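Husteo cell inspection – Brommont site, March

1. Stop button within reach of the operator's stool.
Pass. Tested at 8 and 20 minutes into the run.

2. Gripper fingers and work surface.
Pass with comment. Surface marks and a scratch by the mug logged as cosmetic.

3. Items inside the enclosure match the task sheet.
Comment. Tubes, mug, board and tongs share one mat. Sheet to be reissued.
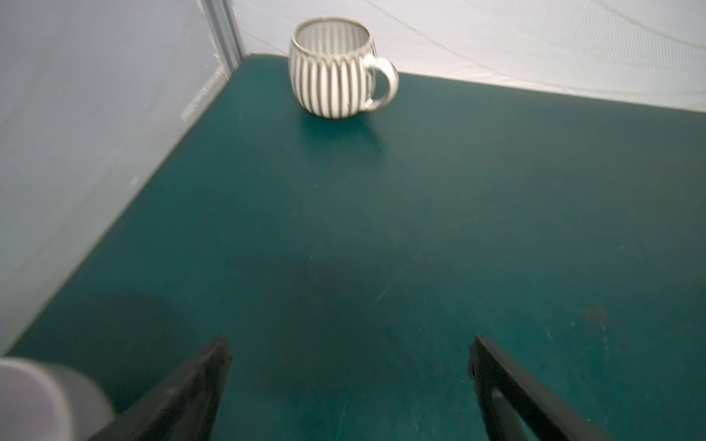
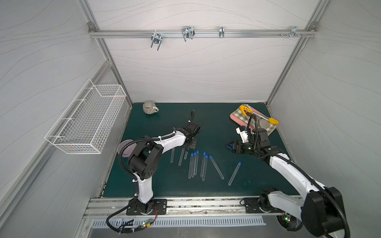 4. Staffing.
Open. Tube sorting took 2 people per shift; one now supervises and clears faults. Job description still covers hand sorting only – update before sign-off.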